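Search this site Search Go

Gotby Toy Library – Minutes of the Play Kitchen Meeting

Held Tuesday, 6:30 p.m., back room at Brurnia Hall. Quorum met.

1. Minutes of the last meeting

Approved with one correction. The minutes said the shelving "will be fixed." Members asked that this read "may be fixed," as the same line has appeared in the January minutes and twice before that. Corrected.

2. Play kitchen sets – do we keep lending them as they are?

The chair opened by asking whether anyone still believed the sets come back complete. One member did. The lending sheet was passed around and shows 34 loans of kitchen sets since the last review, with 4 returned exactly as they went out. It was argued that the sheet is filled in by whoever is on the desk and that "complete" means different things on different evenings. The secretary agreed the sheet is weak evidence but pointed out that it is the only evidence we have.

The proposal on the table was to drop the fixed sets and lend the food, dishes and appliances as separate items, with families picking what they want. Supporters said children mix everything up within minutes anyway. Others doubted that separate lending would lose fewer pieces and thought it would only make the losses harder to see. No figures were offered on either side.

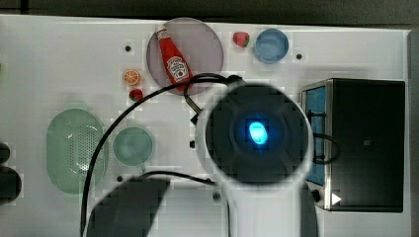 The proposal also depends on sorting the food by size, and several members did not think this had been thought through. The small pieces are the ones that go missing, and they are also the ones families ask for. A toy strawberry is tiny next to a dinner plate, and the ketchup bottle reaches most of the way across one, so a single "food" bin would have the little things at the bottom within a week. It was suggested that fruit go in the colander and be lent with it. The objection was that the colander would then leave with whatever fruit happened to be in it, and we would be back to sets under another name. The chair asked if that would be so bad. No answer was recorded.

On dishes, it was noted that the plates and bowls no longer match. A member felt strongly that they should. Another asked whether any child had ever complained. The matter was left.

Decision: trial separate lending for one term, food and dishes only. Appliances stay as they are. Carried, with two against. Those against asked for the minutes to show that "trial" must include an end date, and that the last trial is still running.

3. Quote from Hikivo for replacement pieces

Hikivo has offered a mixed crate of 200 pieces of play food for $880. The desk team thought this was good value. It was questioned whether we need anywhere near that many, and what "mixed" means. The brochure shows a great deal of bread. Nobody present could say how the paint holds up to washing, and the brochure says only "easy care," which was not found reassuring.

Trindade, the secondhand dealer, was mentioned as a cheaper source. Their last box had to be washed twice and was short on fruit.

Decision: no order for now. Secretary to ask Hikivo for a list of contents and a sample that can be put through a dishwasher. The question comes back when there is a sample to look at.

4. Cleaning

The rota says all kitchen items are wiped on return. Asked who had done this in the past month, members gave general answers. It was agreed that bowls and colanders get a proper wash in the sink, and that the colander holes need a brush. The brush is missing. Desk team to buy one and keep the receipt this time.

A request to buy labeled bins was held over until item 2 has been tried. It seemed unwise to print labels for a system that may not last.

5. Other business

The hall has asked us to be out by 8 p.m. It was noted that we have never been out by 8 p.m.

The shelving was raised again. See item 1.

Meeting closed 8:20 p.m. Next meeting same room, same time, date to be sent around.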